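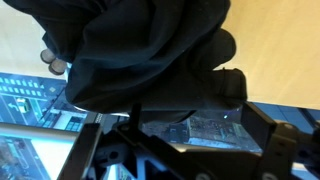 Wrist view, dark cloth over the table with the map on it

Ticket: laundry cell keeps reporting "clear surface" when the surface isn't clear
Opened by: Frans Van Beek
Product: Grostia arm controller, with the Plistberg gripper kit
Status: open, workaround in place

Hi all, me again! I promised Wouters I'd write this one up properly instead of grumbling about it in the hallway, so grab a coffee.

Short version: we're trying to find out if one arm can handle the boring part of laundry (pick one thing out of a pile, move it, let go, come back for the next), and picking is going way better than I expected back in November. The trouble comes at the end of a run. The planner asks the vision side if there's any cloth left, vision says no, and the arm parks itself. Meanwhile there's a big dark navy-black piece bunched up right over the gripper. My grandmother could have spotted it without her glasses.

What I see in the log:

surface_check: start
surface_check: cloth candidates 0
surface_check: clear
arm: park

No errors, no warnings, nothing red. It's perfectly happy.

What I've tried so far:

Restarted the controller. Same thing.

Went back 2 versions on the vision package. Worse! It started grabbing at shadows, so I put the current one back.

Raised exposure on the wrist camera. Dark cloth got a bit better, but the bright blue parts of the map washed out and then the edge finder got confused. I think the glowing screen is a big piece of this. The cloth is nearly black, so is the gripper, and there's all that saturated blue underneath them both. If I were a segmentation model I'd probably call the whole lot "gripper" too.

Turned the display brightness down to 80 percent. Helped on some runs and did nothing on others. I don't trust it yet.

Ran the saved frames through the checker offline, all 1,783 of them. The misses bunch up on dark items, and light colors come through nicely. Towels are almost boring at this point (I mean that as a compliment). The blue-gray terry one gets pinched by its gathered end and hangs in a sort of loose cone, and vision tracks it fine even with the purple shirt and the other fabrics nearby.

One more thing for whoever picks this up: a good pinch on terry doesn't tell you much about what else is in the jaws. There's a smooth, peach-colored rounded thing right up against the towel in one of my grabs, and the log for that grab just says "item: 1". I'd love a second opinion on whether the grasp check can ever catch that or if we need to look again after the lift.

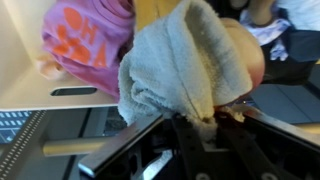
Update, 4:15 pm

Wouters suggested masking out the gripper before the surface check runs, using the joint positions instead of color. I did a quick hack of that and got through 12 runs with only one false "clear". So much better! It's slow though, around a second extra per check, and the mask is too fat near the fingertips, so small stuff right by the jaws can still hide.

Workaround for the Karkdale folks until there's a real fix: set park_on_clear to false and have a person look before ending the run. Yes, I know, a robot that needs someone to check whether it finished the laundry. I have teenagers, I'm used to it.

Still to do: trim the mask, rerun the dark items with the display off, and send the saved frames to Grostia support. I'll leave this open until the display-off runs are in.

Frans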